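Category: Reading Life / Book Trips

My visit to the Troltov book fair

In May I went with my reading group to the book fair in Troltov, and I promised in the comments to write how it was. I was there from nine in the morning until the doors closed, and I came home with a bag that was too heavy for the train.

The fair is held in the old market hall and the school next to it. The organizers say there were 200 tables this year. Most of them belong to small publishers and second-hand dealers, and the big houses take only the corner by the entrance. Admission is 2 euros, and you pay again if you leave and come back after lunch, so bring a sandwich.

I began with Mevton, because I reviewed two of their mysteries here in winter. They had the third one already, a month before the shops. The lady at the table remembered my review (the one with three stars!) and she was very polite about it. I bought the book anyway. They also had a box of damaged copies at half price, where the damage was mostly a bent corner. 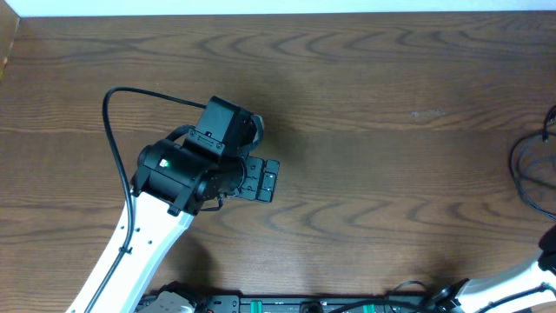

At eleven I went upstairs to hear Edmund Gajewski read from his new novel, "Oh." Yes, this is the whole title. The room had 67 chairs and many people stood along the wall. He read the chapter about the ferry, slowly, and then took questions for longer than he read. Somebody asked why his books became so short. He answered that he cuts everything he would skip as a reader. I have the book on my shelf now as "currently reading" and I will review it when I finish, probably after the two advance copies that I owe.

The second-hand part was less good for me. The dealer from Plititz told me he brought over 2,000 paperbacks, but they were not sorted by author, only by color of the spine. It looks nice and it is terrible for finding anything. I was looking for the missing volume of my sea stories and after one hour I gave up. My friend found a cookbook she had as a child, so the hour was not lost for everybody.

The coffee was weak and the line for it was long. Next year I want to go earlier to the children's hall, which I saw only for a few minutes before closing. If you have been there, please write me what I missed.

Print this page | E-mail this to a friend

Related posts:
- Two mysteries from Mevton, reviewed
- What I am reading in May
- How I keep my "to read" shelf under control
- Short novels for a long train ride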